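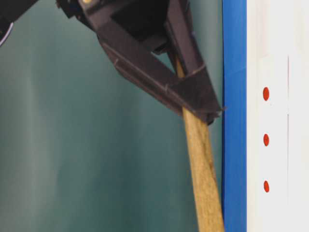

The Prutness open day runs from nine in the morning, and by the time I found the right gate on Saturday the coffee was gone and the good umbrella spots had been claimed by families from Abera. Skernov makes handles. Broom handles, rake handles, the dowel your grandmother props the window with. You would think there is a limit to how long a person can look at a stick, and I had expected to reach mine before lunch. Then someone put an unfinished one in front of me, light tan with the grain showing and a few darker streaks and smudges along it, and I spent a good while deciding whether I liked the smudges. I did.

Our guide was Geum-ok Hwang, who has graded wood here long enough to have opinions about other factories' brooms. She led a group of 14 – the sign said 12, but two boys had attached themselves to us for the free pencils – through the drying shed first. It smells wonderful and there is nothing to do in it. Boards sit. We stood and watched them sit.

The lathe hall is louder and more popular. A square blank goes in one side and a round rod comes out the other, and everybody says "oh" in the same voice. Then it goes again. They were running 147 of them for an order from a school supply shop in Olar, and a man behind me wanted to stay for all of it.

Grading was my favorite part. Hwang rolls a rod along a flat table with her palm and listens. A straight one hums and a bent one knocks. We each got a turn. I passed a rod that she took back without a word and dropped in the seconds bin, where they sell them for 80 cents. Small knots are allowed on rakes but not on brooms. I asked why and got a long answer about hands.

Lunch was soup in the loading bay. Gil-soo Cho from the paint room gave a talk on varnish that was down for 20 minutes and lasted 90. His view is that most handles should be left bare, a surprising position for a man who paints them.

I left with two seconds and a free pencil. One of the handles fits my old rake. The other is leaning in the hall until I own something that needs it. The parking lot floods at the far end, so go early and stay near the fence.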